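How to tape a hockey stick blade

A fresh tape job is one of my favorite parts of game day, and you can learn it in one evening! All you need is a roll of cloth tape, scissors and a puck.

Peel off the old tape and wipe the blade clean. Start at the heel, sticky side down, and wrap toward the toe. Let each pass overlap the last by half and keep the roll tight.

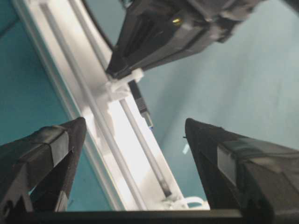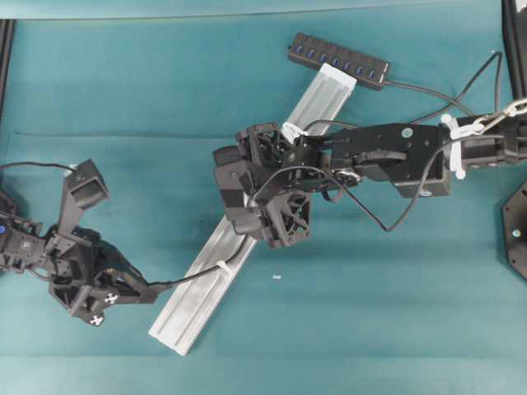

At the toe, go 2 turns past the curve, then snip the extra into a rounded shape. Rub the puck hard over both sides until the edges lie flat. It feels great when those wrinkles vanish!

Add wax if you skate somewhere wet. Our rink at Jillgate gets slushy by the late session, so I wax every time, and the Flellness beginners' group has picked up the habit too. Retape as soon as the bottom edge frays.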